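Getting Candle Wax Out of a Tablecloth

I've been fighting wax on table linens since we moved to Clullport, where the power goes out every October and the candles come out with it.

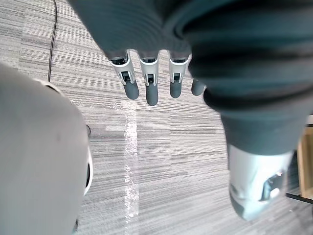

Essam Bouzid wrote in to say that I should stop telling people to scrape while the wax is soft, and that ten minutes in the freezer would save them a lot of smearing. Fair enough, Essam! I tried it on my blue cloth and he's right - the big drips snapped off with a butter knife (the dull side, please).

So the new routine goes like this. Fold the cloth with the wax facing out, put it in a bag and freeze it until the wax is hard. Crack off what you can. Then lay the spot between 2 plain brown paper bags, no printing on them, and go over it with a warm iron, no steam. Keep moving to a clean patch of paper. My worst spot took 8 passes and I was ready to give up at 3.

Colored candles are the mean ones. Red leaves a pink shadow even when all the wax is gone, so I dab that with rubbing alcohol on a cotton ball and test a corner of the hem first. Then a little dish soap, rubbed in with my thumb, and a normal wash. Don't put it in the dryer until you've checked the spot in daylight - heat will set whatever is left and then you own a spotted tablecloth.

I've only done this on cotton and linen. My mother-in-law has a polyester one that I'm not allowed to touch with an iron, so if you've had luck with those, leave me a note.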